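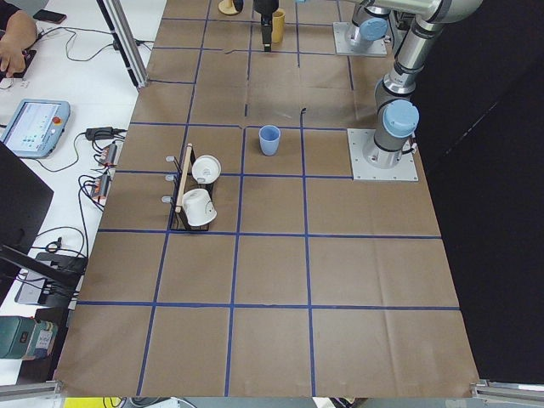
*Kraft paper bench covering, marked out in cells with blue painter's tape.*

# Skakness Bench Paper, 600 mm

Catalogue no. 1916. Supplied by Hineck, ex Lerkent warehouse.

Uncoated brown kraft for covering work surfaces, packing benches and layout tables. Sold by the roll. The paper is unbleached, with one smooth face and one rough face; lay it smooth side up for marking out.

| Property | Value |
|---|---|
| Width | 600 mm |
| Roll length | 30 m |
| Colour | Natural brown |
| Finish | Uncoated |
| Rolls per carton | 3 |

## Laying

Unroll the paper on a flat surface and leave it overnight to relax. Cut each length with an allowance at both ends for turning under. Where two lengths meet, lap the joint and tape it on the upper side only - tape underneath makes the sheet difficult to lift for replacement.

Kraft moves with humidity. A sheet fixed tightly in dry weather will cockle when the air turns damp, and flattening it with an iron is not recommended.
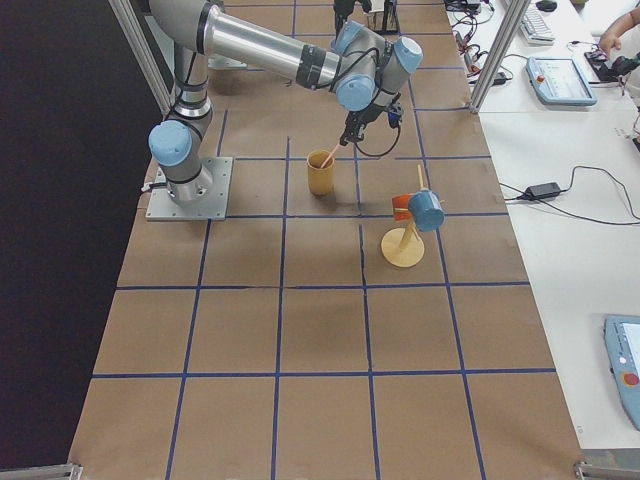 *Tape lines run lengthwise and crosswise over the paper.*

## Marking out

Pencil, wax crayon and fibre-tip pen are all suitable. Solvent markers bleed through to the surface below. For semi-permanent lines use low-tack painter's tape, applied from the roll without stretching. Stretched tape recovers and pulls the paper into small ridges.

Painter's tape should be rubbed down with a
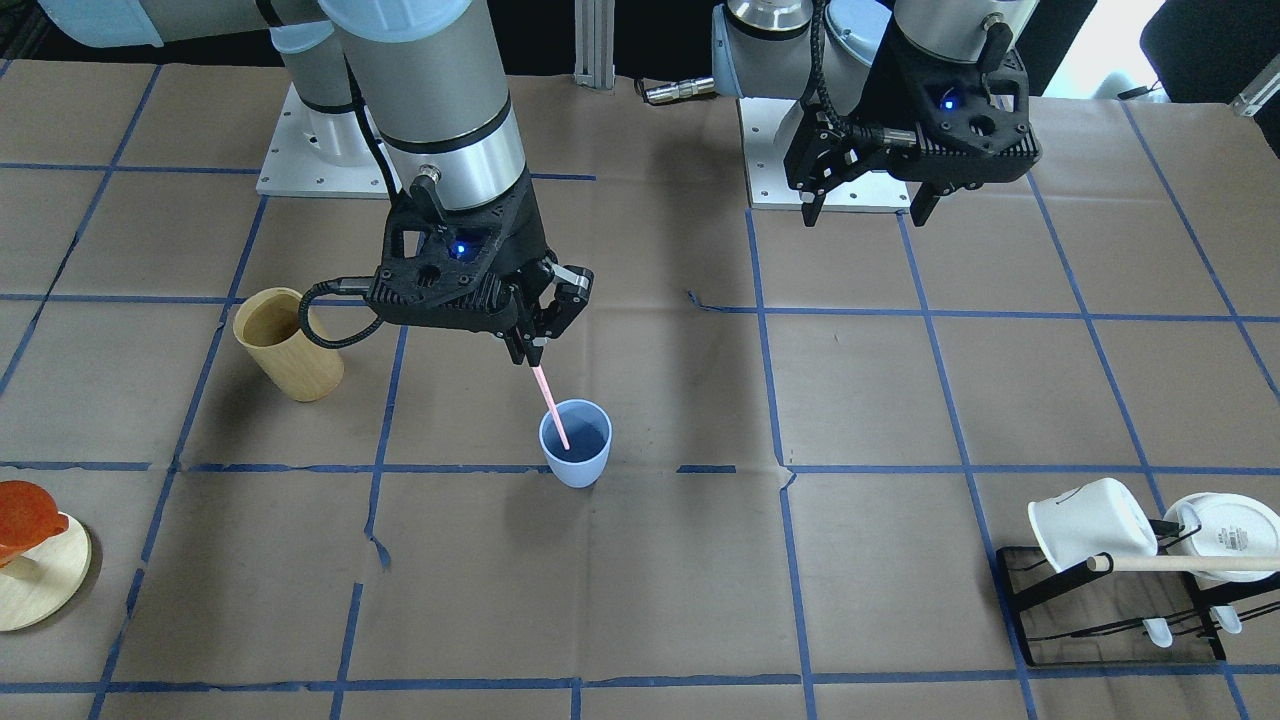 soft cloth or a plastic squeegee. Remove it at a low angle. On uncoated kraft some fibre lift is normal, particularly after tape has been in place for several weeks.

## Limits of use

The paper is not moisture resistant and has no grease barrier. Do not use it in direct contact with food. For wet benches see Tiongson Coated, which takes the same wall dispenser.

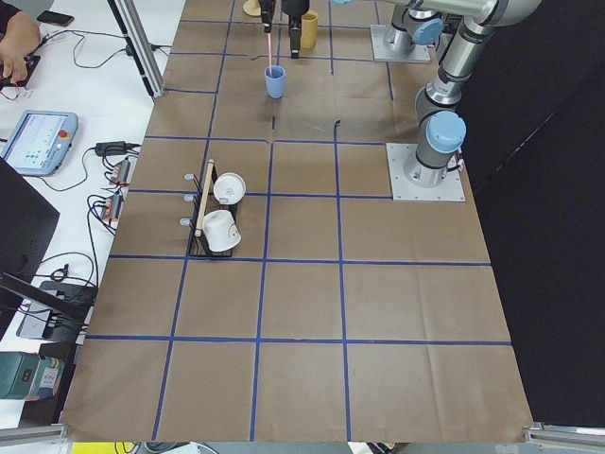 One buyer reports that the cut edge goes furry with a standard snap-off blade, and asks whether the dispenser's serrated bar is any better. It leaves a rougher edge. For a clean line, cut against a steel rule with a new blade.

## Storage

Store rolls upright in the carton, off concrete floors. Part rolls should be banded at the centre. Carton pricing is reviewed each October.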